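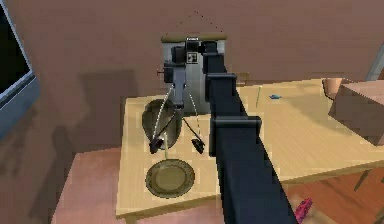
The wall behind the table, with the pale gray panel leaning on it

Dark flat paint looks patchy no matter how many coats I put on

Asked by Brayan Ríos
2022-12-16
Viewed 1167 times
Filed under: Interior painting, Walls and ceilings

I have an interior wall in a converted garage that I painted a reddish brown. The wall is old plaster that had a few coats of off-white on it already. I used a flat latex from Welura, tinted at the Hodžić hardware store in Grusbridge. The color is called Codavero on their card.

Prep was as follows. I washed the wall with a sponge and a little dish soap, rinsed it, and left it overnight. I filled some nail holes and two longer cracks with premixed spackle, sanded them, and wiped off the dust. I did not prime. The can says paint and primer in one.

First coat was terrible, which I expected. Second coat was much better. After the third coat the color is solid and I can't see any off-white, but there are still lighter and darker patches. They are faint. Straight on at midday you would hardly notice. In the evening with the overhead light on, they show up from the doorway. Some of them line up with where I filled, but plenty don't. It also seems darker down low, although that may be the light.
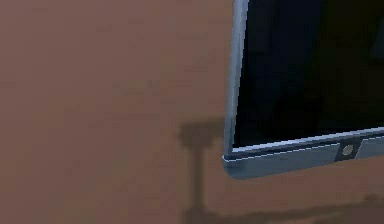
Plain stretch of wall to the left of the screen, faint patches all over

I touched up a few of the lighter spots with a small brush and that made them worse. Now those have a visible outline when you look along the wall.

The room is heated. The thermostat said 73 while I was painting. I used a nine-inch roller with a cover that came in a kit. I waited two hours between coats, as the can says.

What I would like to know:

Is this the paint, the wall, or me?
Will another coat fix it, or am I wasting paint?
Do I need to strip or prime now, on top of three coats?

I have a bit under a gallon left from the second can. I would like to avoid buying more if I can help it.

plasterdust_gary
Marked as helpful by 4 people

Some of it is the wall, some of it is how it was rolled. I would not blame the paint yet.

Start with the wall. Spackle and bare plaster soak up paint at a different rate than old paint does. The binder gets pulled out of the new coat over those places and it dries to a slightly different sheen, even with a flat. Painters call this flashing. Paint and primer in one does not do much about it. That kind of product is fine over sound old paint of a similar color. Over filler you want an actual primer, at least on the spots, and over a lot of filler you want it on the whole wall. Whatever you washed off may also have left places that are more open than others, especially if there was an old builder's flat underneath.

The patches that don't line up with filler are most likely from rolling. Dark flat colors are hard to roll evenly. If a section has started to set and you go back over it, the roller lifts and re-lays it, and the texture there ends up different. Same thing if the roller was running dry toward the end of each load. Your eye reads the difference in texture as a difference in color. In a light color you would never see it.

Kit covers are usually poor. They shed, they hold very little paint, and people press hard to get the last out of them. Buy a decent woven cover with a half-inch nap for old plaster, or three-eighths if the plaster is smooth. Wash it before you use it and spin or squeeze it dry. Damp is fine.

You do not need to strip anything. What I would do:

Let what you have cure for at least a week. Two hours is recoat time in good conditions and dark colors carry a lot of tint, so they take longer. A coat that feels dry to the hand can still be soft under it.

Hold a work light flat against the wall and look along it. Mark the touch-up edges with a light pencil. Sand those by hand with fine paper until you can't feel the edge. Vacuum, then wipe with a barely damp cloth.

Spot prime the filler and the sanded places with an acrylic primer tinted toward gray or brown. Ask the store to do it. Feather the edges out with a nearly dry roller so you don't create a new ridge.

Then one full coat over the entire wall, corner to corner. No touch-ups, no stopping halfway. Cut in one side, roll that side while the cut-in is still wet, and keep moving. Work in strips three or four feet wide, floor to ceiling. Load the roller well, spread it, then finish each strip with light strokes all going down. Overlap the last strip by half a roller and don't go back to it.

If the wall is long, have a second person cut in ahead of you. It makes a big difference with dark paint.

A bit under a gallon should do a single wall with room to spare. If your two cans were tinted at different times, pour what is left of both into one bucket and stir. Two cans of the same formula can be slightly off from each other, and if you changed cans partway along the wall that could be some of what you are seeing.

On the darker area down low, check it in daylight with the overhead off before you do anything. A ceiling light gives you less light near the floor and furniture throws a shadow. If it goes away in daylight, leave it alone.

mrs_tollefsen
Marked as helpful by 1 person

I had the same thing in a dining room in May, dark green. I did five coats before I gave up and called someone. He put on one coat of gray primer and two of color and it was fine. So I would just prime the whole wall and be done with it. It cost me more in paint than it would have to do it right the first time.

I also switched from flat to matte on his advice. It wipes down better. Flat in a dark color picks up a mark every time somebody brushes past it, and when you rub the mark you get a shiny spot. If chairs or a table go up against that wall you will want to think about that.

Move everything out and take the screen down if you can. I painted around a cabinet and you can tell.

rollerball50
Marked as helpful by 0 people

Turn the heat down and close the vents. Warm moving air dries the paint too fast. But keep it above 50 or it won't form a film properly. Also could be damp if it is a garage wall. Tape a square of plastic to it for a day and see if there's water behind it.

Follow-up from Brayan Ríos

Thank you. The plastic came up dry, so I think damp is ruled out.

I did change cans in the middle of the second coat and did not mix them. The tint labels have the same formula on them but I put a dab from each on a piece of cardboard and one is a little redder when it dries. They are both in one bucket now.

I sanded the touch-up spots yesterday. The outlines are gone to the touch. I am going to spot prime and then do the full coat next week when my brother can come and cut in. I will go with the woven cover. I'm keeping the flat for now. If it marks up badly I'll look at the matte later.

One more thing if plasterdust_gary sees this: do I need to spot prime the sanded places if I didn't go through to the plaster?

plasterdust_gary

If you are still on brown paint everywhere you sanded, no. Prime only where you see filler or white. Give the primer the full time on its can before you roll over it.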